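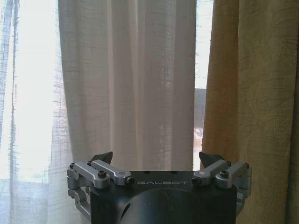 Notebook 4, p. 9

April. Halliday build team, afternoon session, started 3:15.

Gripper check before we go back to the sorting task. Went over both sides with the jaws open and nothing in them. Linkages look straight. Both black fingertip pads are on and facing each other. Left the big hex socket screws alone until Imogen has the torque sheet, which is still in the Truvside binder.

Problem from last session: the foam blocks kept twisting when the fingers closed. Imogen Pilkington thinks our approach angle is off. I think we are closing too fast. We agreed to change one thing at a time and start with speed, as it takes a minute to edit.

Run A, old speed. 6 tries, 4 good picks. Both misses were the short block. It rolled off the left pad each time.

Run B, half speed. 6 tries, 6 good. Slow though — the whole cycle is nine seconds longer and the Diltstead round is timed.

Run C, half speed only for the last bit of travel, full speed before that. Stopped after two tries. Controller threw error 3402 and would not clear until we restarted. Same code Ivska team got in the fall, ask them what they did. I could not find it in the manual under faults, might be in the comms section.

After restart the home position was a little off to the right. Re-zeroed twice. Second time it held.

Wrist camera: exposure hunts when the arm swings toward the window. The bright side washes out and the block detection drops for a moment. Tried fixed exposure, better on that side but the blocks on the far tray came out too dark. Left it on auto for now. Could try pulling the yellow curtain further over, or just turn the tray. Turning the tray means redoing the waypoints — not today.

To do
Torque sheet, then check all linkage screws
Run C again with the new config file, save a log this time
Ask Ivska about 3402
Cut two more short blocks, one has a chewed corner
Imogen to write up the speed runs for the team page

Packed up 5:40. Battery on charge, arm parked at home. Config saved as halliday_slowclose, do not overwrite the old one.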